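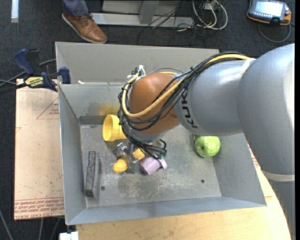
Skalgate store, open metal bin: inspection sheet
Inspected by: Giuliana Muñoz
Month: November

1. Rim and corners free of burrs. Pass. Run a gloved hand along all four sides.

2. Cups free of chips and cracks. Yellow: pass. Lilac: recheck the handle joint.

3. Apple. Skin slightly wrinkled in appearance. Replace if soft.

4. Long dark grey block. Surface worn. Check for loose particles; wipe down.

5. Load within 500 g per item. Not checked, scales at Plorkholm.

6. Bin 907 recorded. Pass.

Open items to T. Inthanon.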